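Search this site Enter keywords Search

Sorting out a box of network gear, what goes with what?

Jade Lockwood
30 Sep 2018

I moved into a smaller place and the internet stuff all went into one carton. I have a network switch, a second flat black box a bit bigger than the switch, one power adapter, a few black cables and a red one. None of it is labeled. I would like to set up a small wired network for the desk and the TV, and pass on or recycle whatever I don't need.

Things I'm not sure of: does the adapter belong to the switch or to the other box, and is it safe to just try it? The plug seems to fit both. Also, does it matter which cable I use where? I had an Ovel router at the old place and that one is already running in the hallway, so I don't need a second router.

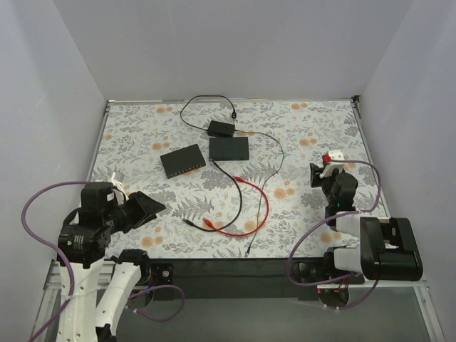 Switch on the left, the other box in the middle with the adapter behind it.

I'd like to avoid buying anything if the parts are already here. The run from the hallway to the desk is short, the one to the TV goes along the baseboard.

Valentin Vasiliu

Don't go by whether the plug fits. Barrel plugs come in a few common sizes and the same size gets used for different voltages. Turn the switch over and look for a sticker or stamped text near the power socket. It should give a voltage and a current, something like V and A or mA. Then read the label on the adapter and find the line marked OUTPUT.

The voltage has to be the same on both. The current on the adapter can be equal or higher, but not lower. There is usually also a little drawing of a circle with a plus and a minus, which shows whether the center of the plug is positive. That has to match too. If any of it doesn't match, leave it unplugged and look up the model number of the switch for the right part.

Do the same with the bigger box. Look at its sockets while you are at it - if one is marked WAN or Internet, it's probably a router, and if one is a phone or coax socket it's probably a modem. Check with your internet company before you recycle a modem, some of them want it back and will charge you.

On the cables, color means nothing. Read the small print along the jacket. Cat5e or Cat6 is fine for what you want. Check that the little clip on each plug still snaps, those break off in moving boxes all the time. Once the switch has power, run one cable from the hallway router to the switch and then one each to the desk and the TV. On a plain unmanaged switch any port will do.

Khanyisile Venter

Agree with the above. I put the wrong adapter on a Jaltent switch once and it never came on again, so read the labels first.

After you match them, put masking tape on the adapter and write the name of the device on it. I wind each cable up separately and close it with a twist tie, and I keep the adapter in the same bag as the box it runs. Two minutes of work and the next move is easier.

For the TV run, measure along the baseboard before you pick a cable, and leave a bit of slack at both ends.

Bogdan

just get wifi for the tv, cables are a pain. i threw all mine out in December and dont miss them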